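19th April

Long letter from Fadi Awad today, or what passes for a letter with him, four screens of excitement with links. He has been to see the Hato people and he is a believer again. Household machines by next year, he says. He said the same thing two Novembers ago, when it was going to be Avbridge that folded everybody's shirts, and I still fold my own shirts, badly.

I watched the clip he sent while the rice was on. An arm picks up a mug and puts it on a shelf. Then it picks up another mug, the same kind, and puts it on the same shelf. Very smooth. I noticed the clip was sped up, which Fadi did not mention, and that the mugs were already lined up with their handles pointing the right way. Who lines up the mugs? In my kitchen that's the whole job.

Wrote back to him with my usual question, which is: can it do the dish on the dresser. He knows the one. Hair ties, two necklaces knotted into each other, an earring back, a button that belongs to a coat I gave away. I sorted it last winter sitting on the edge of the bed and it took me most of a radio play. You have to pick up a chain by one link and feel whether the rest wants to come along. You have to know that the bracelet on top will roll if you nudge it. I do all of this without looking half the time.

Fadi says tidying small things is exactly what they are working on now, and that it is mostly a matter of getting enough practice material. He quoted me a figure, 766 of something, demonstrations I think, for one task. I asked how many it took him to learn to put away a bracelet and he sent a thumbs up. Not an answer!

Zaid Chidiac came by after lunch to borrow the long ladder and I made him sit down and argue the other side. He is no help because he agrees with me about homes and disagrees about shops. At Skorkeck, where he does the shelving, they had a machine in for three weeks to move boxes from a pallet to a belt. He says it was fine with boxes. It was fine with boxes all day long. Then a shrink-wrapped tray came through with the plastic torn and it stood there until someone walked over. He still thinks it earned its keep on the good days. I said a worker who stands still in front of torn plastic would be having a talk with somebody. He said he has worked with a few of those, and took the ladder.

Fair is fair, though, and I did go back and look at the other thing Fadi sent, the picture, which I liked better than the clip. A real bedroom this time, bed and curtain and a desk full of bottles, with a loud tablecloth and the kind of small stuff I had been going on about. Printed it out and stuck it in.

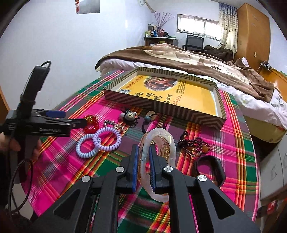

Got hold of the bangle. Beads, chain and hair ties still on the cloth.

I'll give them the bangle. It's thick and it stands up nicely between two fingers, so of course they hold that one. What I want to see is the thin gold chain, lying there in its loose coil on the cloth. And there are people's fingers on the handle of the other tool, so even on a good day there is a person in it, doing the deciding.

Told Fadi so. He said the person is the point for now, that's how the machine learns. Maybe. I can see how you would learn the squeeze that way. I can't see how you learn to mind about a thing, to go slower with the bracelet your aunt gave you than with a hair tie from the drugstore. He says it doesn't need to mind, it needs to go slow with everything. Well, then it will be at my dresser until supper.

He wants me to come along to the open day at Fakhoury on the ninth. I said I would if I can bring my own dish, as it is, knots and all. No reply yet.

Burned the bottom of the rice. Pan is soaking. Ladder due back tomorrow -- I need it for the gutter.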